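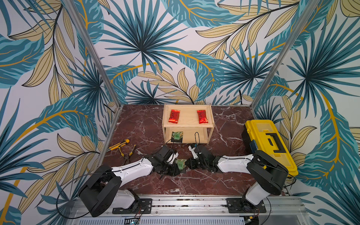
双层木架:上层两包红色零食,下层一个绿色小方包。

上次写调料瓶的分类,有人留言问小包装食品怎么放。小袋茶和小袋零食有三个共同的麻烦:袋子软,立不住;表面光滑,叠起来会滑;尺寸不统一,按一种袋子做的格子放不下另一种。我前后试过抽屉、铁盒和敞口木架,目前用的是木架,记录一下参数和放法。

木架是在Mazurek买的,型号叫Movberg,浅色胶合板,上下两层,正面敞开,顶面四周有一圈凸起的边。自重738克,在厨房秤上称的。选它主要看那圈边。没有边的平板也能用,但取一包的时候,旁边那包容易被带出去。边不能太高,太高了手指伸不到袋子底下,只能捏着封口往上提,封口薄的袋子提几次就起皱。

台面是深红色大理石,白色纹路很密。浅色木头放在上面,边缘看得清楚,架子摆歪了马上能发现。背后和两侧都是热带叶子图案的壁纸,青绿色的棕榈叶配黄色长叶,很花,东西直接靠着壁纸放就不好找。架子所以摆在台面中间靠后的位置,前面留出空地,袋子拿下来先平放在石面上看清楚,再决定归到哪里。 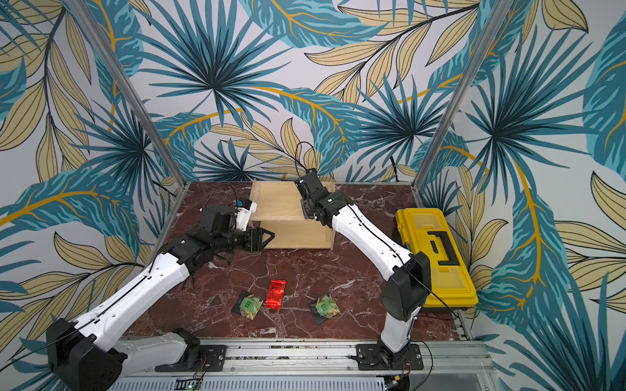 文:Bogdan Wysocka
发布于2019年12月4日 归类:收纳

分层规则如下。

上层放零食。零食袋里有气,鼓,上面不能压东西,放在没有顶的那一层最合适。袋子长边朝前后方向,左右分开,中间留一个手掌的宽度。横着放能多塞一包,但印字的一面会互相遮住,拿的时候要翻。我试了一周横放,之后改回来了。

下层放小方包和茶。茶袋扁,受光要少,下层有隔板挡着。小方包底下垫一块黑色方垫,从外面看得出这个位置有没有东西,绿色包装放在上面也显眼。垫子没有粘死,擦灰时直接抽出来。

胶合板表面没有上油。八月的时候Bogumił Chmielewska建议我用Stivier的木蜡油,说不上油容易吃脏。我在一块边角料上试过,干了四天还有气味,茶叶会吸味,就没有往架子上用。不上油的代价是不能湿擦,只能用干布,污渍要用细砂纸带掉。小方包漏过一次粉,在下层留下一块浅印,磨了以后还看得出一点,不影响使用。

标签我也试过。Skundico的夹式标签卡在隔板前沿,夹口偏紧,胶合板边上会压出两道痕。后来取消了标签,改为按包装颜色记位置:红的在上,绿的和黑的在下。架子只有两层,用不着更细的分类。如果是四层以上的架子,还是建议贴。

茶袋单独说一下,问得最多的也是茶。
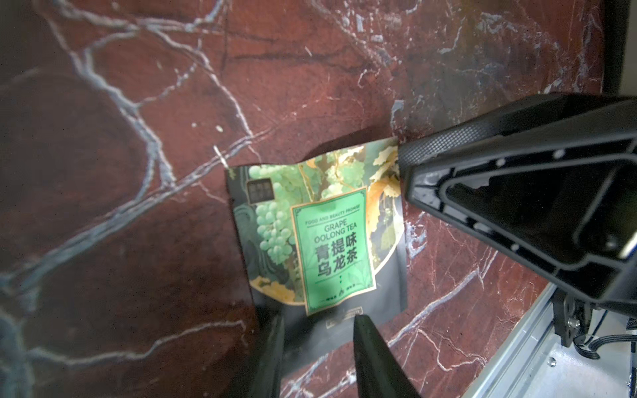

青提味乌龙茶的包装是扁平的铝箔袋,下半截以黑色为主,上半截画着葡萄和藤叶,中间一块薄荷绿的标签,中英文茶名都在上面。按上面的规则,它归下层。茶名的位置居中,所以平放时不用讲究朝向,露出中间那块就能认。如果竖着插,前一袋会把后一袋的茶名遮住,露在外面的只剩葡萄图案,同一系列的其他口味就要一袋一袋抽出来看。

茶袋的取放有几点:

一、拿角,不拿中间。捏中间会把里面的茶叶挤到两头,乌龙茶颗粒硬,挤多了铝箔上会顶出小坑。

二、叠放不超过五袋。再高就开始往前滑,下层正面没有挡边。

三、先进先出。新买的放最底下,从上面取。补货时要把旧的整叠拿出来,新的垫进去再放回,多花半分钟。

四、开了封的不放回架子,进密封罐。敞口木架只管摆放,不管保鲜。

库存方面,上个月底盘点,家里未开封的小袋茶有46袋,茶和零食连包装合计3,339克。木架装不下这么多,它只放一周内要用的量,其余在走廊柜子里用纸箱存着,每周日晚上补一次。以前把全部库存都摆在台面上,结果是底下的一直没有动过,清出来时有几袋已经过期。把台面上的量压下来以后,这个情况没有再出现,不过统计的时间还短,先这么记着。

有人会问为什么不用带盖的盒子。我用过一个,盖子每天开合很多次,打开之后盖子又没有地方搁,最后常年敞着。既然敞着,不如直接用架子。灰尘的问题是有的,上层三四天就能摸到一层薄灰,落在袋子外面,拆之前擦一下就行。

尺寸上还有一点没有解决。下层的净高对茶袋来说偏大,叠五袋以后上面还空着一截,对罐子来说又偏小,放不进去。我考虑在中间加一块薄板,分成两格,板材用同样的胶合板,两侧贴木条托住,不打钉,方便拆。木条的厚度还在算,太厚会占掉左右的宽度,茶袋横过来刚好卡住。等板子切好装上再补图。

评论里问零食牌子的,我就不列了,常换。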